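Speaker notes: A morning at the Atetti open day
Talk for the spring members' meeting. Slides are in order. Keep the handout back until the end.

Opening
Thank the hosts. Say who was on the visit and that it was in March, at the Atetti workshop in Basel. We got there at 9.30 and stayed until the early afternoon. Most of the morning went on one demonstration, and so does most of this talk.

The job is kitting. Small electrical parts are kept in bins, one kind to a bin, and a set of them has to end up together on a tray so that a person at the next bench can build the unit. Atetti does this by hand for most orders. The open day was to show how far they have got with doing it by arm.

Slide 2
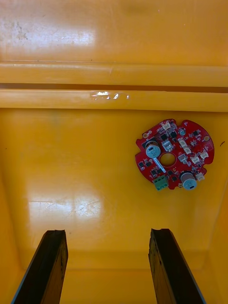 Kitting sounds easy until you try to write down how to pick up each part. Ask the room how they would hold a bare board. Most will say by the edges, and that was the host's answer too. On the slide the board is round with a notched rim, and it has white connectors and upright capacitors on it, so there are plenty of places where two fingers should not close. Mention the shine on the yellow plastic as well. The engineer told us glare was the first thing they had to deal with, before any of the picking.

Pause here. Somebody will ask about suction cups. They tried them on an earlier product, the Horuva, and went back to fingers. I did not get the details.

Slide 3
Go through the layout slowly. Parts come from the bins and go to the tray. The order number for the demonstration was 608, if anyone wants to look it up in the handout. A full set takes the arm longer than it takes a trained person, and Atetti said so without being asked. What they want is for it to run through the evening, from 6 p.m., when the benches are not staffed.
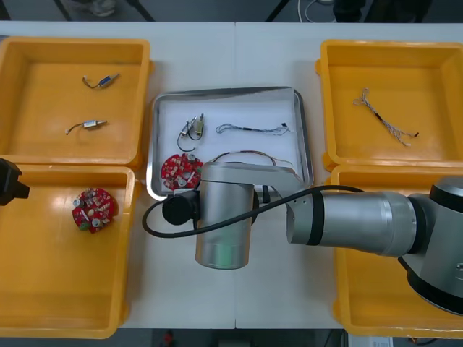
The bins are refilled by hand. I asked whether they had to be in the same position each time and was told that a small shift is fine, but a swapped bin is not. Marciniak, who supply the harnesses, have been asked to send them in a more regular shape. No answer yet when we were there.

Allow 4 minutes for this slide. Skip the part on software if we are running late.

Slide 4
Wires are the hard part. A board keeps its shape and a wire does not. The program has to decide where to take hold each time, and the loose ends may point anywhere.

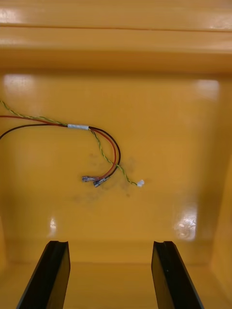

Taped wire bundle in a yellow bin, with the gripper fingers open.

Say that the questions from our group were nearly all on this. Two people wanted to know what happens if a terminal gets bent. The answer was that the person building the unit checks every one anyway.

Close
Costs: they would not give a figure. Next open day is in October, places are limited, names to me by the end of the break. Give out the handout now.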